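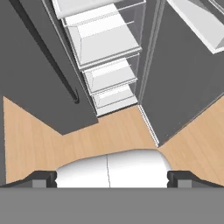
# How to book captioning for a one-night film screening

I've helped put on small screenings at the Ramholm for a few years, and most of the advice I was given about captions was wrong or came from someone selling something. These are the steps I follow now. They assume one film, one night, a rented room and a budget that makes you wince.

## 1. Find out which kind of captions you need

People say "captions" and mean different things. Get it straight before you email anyone.

- **Open captions** are on the screen for everybody. They can't be turned off.
- **Closed captions** need a device, a phone app or a setting on the player.
- **Subtitles** often leave out sound effects, music and who is speaking.
- **Live captions** (sometimes called CART) are typed by a person during a talk or Q&A.

For a one-night community screening, ask for open captions. I've heard every argument for handing out devices at the door. Then the batteries are flat, or there are fewer units than people who asked.

## 2. Ask the distributor in writing

Don't ask "is the film captioned?" You'll get a yes, and it won't mean much. Send this:

> We are screening [title] on [date] and need a file with open English captions for the deaf and hard of hearing, including speaker labels and sound effects. Please confirm the format and the date we'll receive it.

If the reply says "subtitles available," write back and ask again. A distributor once sent me English subtitles for the parts in Portuguese and nothing for the other hour and a half.

Some licenses don't let you add your own captions. Read that part before paying. Our last license was $380 and the caption terms were on the final page, below the poster rules.

## 3. Watch the file before the night

Not the trailer, and not the first five minutes. Caption timing tends to drift, so a file that looks perfect at the start can be three seconds late by the end. Check at least these spots:

1. The opening titles, where captions can land on top of the credits
2. Any scene with two or more people talking off screen
3. A song
4. The last ten minutes

Play it on the machine you'll use at the event. I wouldn't trust a laptop test for a projector booth. The player at our venue ignored a separate caption file completely, and the manual said it was supported.

## 4. Be careful with automatic captions

I tested an auto-caption tool called Furkine on a short documentary. The sales page made big promises about accuracy. It did fine with a narrator in a quiet room and fell apart at a family dinner. It turned the director's hometown, Kudadetti, into four different things, one of them rude.

If automatic captions are all you can get, correct them by hand. Plan on a full evening for a short film and a good deal more for a feature. And if you haven't had time to correct them, don't put "captioned" on the flyer.

## 5. Book a person for the talk afterward

A captioned film followed by an uncaptioned Q&A leaves part of your audience sitting there. Interpreters and live captioners are separate bookings. One does not replace the other, so ask people what they use when they reserve a seat.

Get these things in the quote:

- Minimum booking time (many have one, even for a 20-minute talk)
- Whether you need two interpreters
- The cancellation deadline
- Who supplies the screen for live text

We used Meng for the last one and I have no complaints, though the first quote left out travel. It came to $500 once I asked. Send the film title, the speakers' names and any odd spellings a week ahead.

Iolanda Barbosa, who runs our post-film talks, repeats every audience question into the microphone. Do that too. A captioner can't type what they can't hear.

## 6. Sort out the room

Stand in the back row with a test caption on the screen. If a tall person in front would block the bottom line, move the chairs or raise the picture. Our room holds 100 and the last two rows were useless for reading until we did this.

Leave a little light on the interpreter. Venues like to promise a "soft spot" and then run everything off one switch — ask to see it working.

## 7. Write the listing plainly

Bad: "This is an accessible event."

Better: "The film has open captions. The Q&A will have an ASL interpreter and live captions. Email us to reserve a seat near the interpreter."

Put it near the top, with the start time. Our November listing went out to 2000 addresses with the caption line at the very end, and I spent two days answering the same email. If something changes, update the listing that day, including the copy on the venue's own page, which they will tell you updates automatically. Go and look.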